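4.2 Sorting and standing tasks

The question behind this section is a plain one: can a machine with two padded fingers do the small tidying jobs that a person does on a shop floor or at a kitchen counter without thinking? We are glad to say the answer is getting more interesting every month. The Fairweather task set, which we first ran in October, asks the arm to take hold of an upright object, lift it, and set it down again without tipping it. We logged 2,706 attempts under the Resau controller and the older Ilteck baseline, in blocks of 100.

Plain white objects were the hardest and the most fun to work on. They give the wrist view very little to hold on to — no print, few edges, and a shape that almost fills the view at close range. Thin walls are a separate problem. The fingers must meet on both faces at nearly the same moment, or the wall bends. Resau handled both cases well enough that we now think of timing, more than grip force, as the thing to study next. We do not claim that the chore is solved, and clutter still slows everything down.
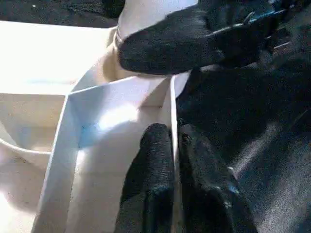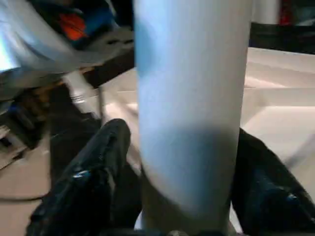
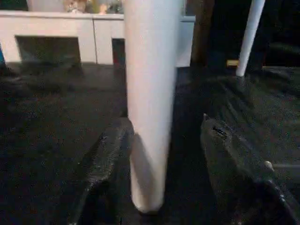

Figure 2. Wrist views from the sorting and standing tasks. First: finger pads on either side of a thin white divider. Second and third: a tall, pale cylinder between the two fingers.

Comments (2)

Great to see thin walls treated separately. Did you try softer pads?

Is the Vanosov gripper next? Would love to see the same blocks run on it — timing was our headache too.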